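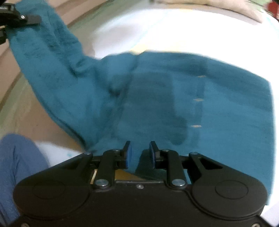

Last edited by Starkis in July

Budgeting for hand-held grippers, towel and bedding tasks

Starkis
Planning a purchase for cloth handling. The Ollomwood quote is 183 per spare finger set, pads included. I have 3 grippers on the list and want to fix the spares line before I submit. Work is towels on a table first, then beds.

bisudska_lab
Two-handed towel work needs a pair per operator, so 3 units gives you one pair and one backup. Fine for one station. I would hold 27 pads in stock and skip full finger sets. The linkages outlast the pads.

Mensah
Disagree on skipping sets. Pivot bolts loosen, and a finger with play in it pinches thick pile badly. Buy one complete set per gripper. Pads alone are a false economy.

bisudska_lab
Loose bolts are a maintenance item - thread locker and a torque driver. Not a reason to spend 183 three times.

Starkis
Beds are the part I have not costed. Printed covers, pillows, a dark cloth on top, longer reach than the table.
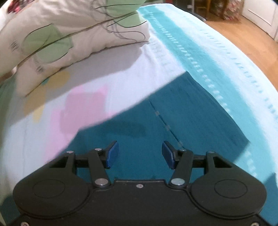

Mensah
Do bed tasks need a different finger from table tasks?

bisudska_lab
The same finger covers both, provided the pads are in good condition. Put the difference into operator time, as bed work is slower per item.

Mensah
Agreed on time. Still not agreed on the sets.

Starkis
Going with one spare set and the pads. Will ask Ollomwood if the bolts are sold separately.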